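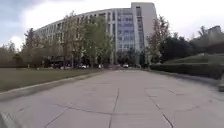 A concrete slab path with expansion joints, leading toward a multi-story building

Concrete walkway

By Macarena Rivas
Updated April
15 shares | 3 comments

A concrete walkway is a paved surface for people on foot, made by placing wet concrete on a prepared base and letting it harden. Walkways of this type are found along streets, between buildings on campuses and office grounds, in parks, and around private homes. In the United States a walkway beside a public street is usually called a sidewalk, while one that crosses private or institutional land is more often called a path or walk.

History

Paved footways are much older than modern concrete. Roman towns had raised stone walks beside their streets, and many European cities laid flagstones along their main streets well before the 1800s. Brick, wood planks, gravel, and cinders were also common, depending on what could be had nearby. Plank walks were cheap to build in new towns but rotted quickly where the ground stayed damp.

Portland cement was patented in England in 1824. As it became cheaper and more consistent later in the century, towns began to replace stone and brick with concrete. Early work was often done in two layers, with a coarse lower layer and a thin, richer mix troweled on top. The top layer sometimes came loose after hard winters, and placing the full thickness at one time later became the normal method. Contractors in many towns pressed a name and year into the surface before it set, and some of these stamps can still be read.

Base and forms

The ground under a walkway is cleared of topsoil and roots, then graded and compacted. Where the soil is clay or drains poorly, a layer of crushed stone or gravel is spread on top. An uneven or soft base is a common reason for slabs to settle.

Forms made of lumber or steel are staked along both sides to hold the concrete at the right height and line. Curved edges are made with thin, flexible boards. The walk is given a slight slope to one side so that rain runs off. In the United States, accessibility rules limit this cross slope on public walks, with a widely used maximum of 1 in 48.

Most residential walks are four inches thick. Sections that vehicles cross, such as a driveway entrance, are made thicker. Steel mesh or bars may be added, although many ordinary walks have no reinforcement at all.

Joints

Concrete shrinks as it dries, and it also expands and contracts with changes in temperature. Joints let this happen without leaving cracks in random places. Several kinds are in use.

Control joints, also called contraction joints, are grooves tooled or sawed into the surface. They are normally cut to a quarter of the slab depth, which makes a weak line where the concrete can crack out of sight at the bottom of the groove. Spacing depends on thickness and width, and panels that are close to square tend to crack less than long, narrow ones.

Expansion joints, or isolation joints, go through the full depth of the slab. They are filled with a compressible strip of fiber, foam, cork, or rubber and are placed where a walk meets a building, a curb, a pole base, or another slab. Older fillers may shrink or decay, leaving a gap that collects soil and weeds.

Construction joints are made where one day's work ends and the next begins. They are often lined up with a planned control joint.

Finish

After the concrete is leveled with a straight board, it is floated to bring fine material to the top. The final texture depends on use. A stiff broom drawn across the surface leaves fine ridges that give better footing in rain. A steel trowel makes a smoother surface, usually kept for indoor floors. Other finishes include exposed aggregate, stamped patterns, and salt finish – a pitted texture made by pressing rock salt into the surface and washing it out later.

New concrete is kept moist or coated with a curing compound for several days. If it dries too fast, the surface may be weak and dusty.

Damage and repair

Tree roots lift slabs and create uneven edges, which are a tripping hazard. Freezing water can cause the surface to flake, a problem known as scaling. Deicing salt makes scaling worse, and air-entrained concrete, which contains tiny bubbles, is used in cold regions to reduce it. Cracks may also follow settlement, heavy loads, or poor joint spacing. Stains come from leaves, rust, oil, and mildew.

Small cracks are filled with sealant. A raised edge can be ground down, and a sunken slab can be lifted by pumping grout or foam beneath it. Badly broken panels are cut out and replaced.

The town of Requena surveyed its public walks by panel and listed 2,201 in need of work. Of the streets included, 70 had at least one lifted panel beside a tree. Bożena Grabowska, who wrote the survey report, recommended grinding for the smaller lifts and full replacement where the slab had broken through.

See also

Curb
Flagstone
Pavement (material)
Permeable paving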